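**March, morning session. Lestus teleoperation log, kept by T. Quartey**

The session opened at 8:40 with Ms. Espinoza at the remote controls and Mr. Gauthier recording. The assigned task was the opening of taped cardboard along one edge. The plan for the month calls for 200 demonstrations; 61 were on file at the start of work.

Ms. Espinoza was instructed to approach slowly and to settle the left finger against the cardboard before moving the right. Two attempts were withdrawn at her request and will not be entered.
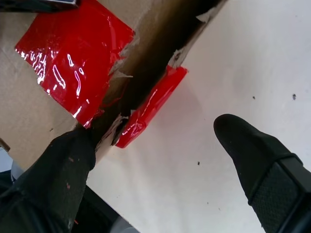
*Wrist view, left finger at the torn edge, red tape on both sides of the gap.*

I noted that the glare on the tape is strong from this angle. Mr. MacLeish has been asked whether the lamp may be moved before the afternoon session. He prefers to leave it in place until the Valderrama set is complete, and I have agreed.

Ms. Bogale will review the morning recordings and mark the point of first contact in each. Work resumes at 1:15, with Mr. Gauthier at the controls.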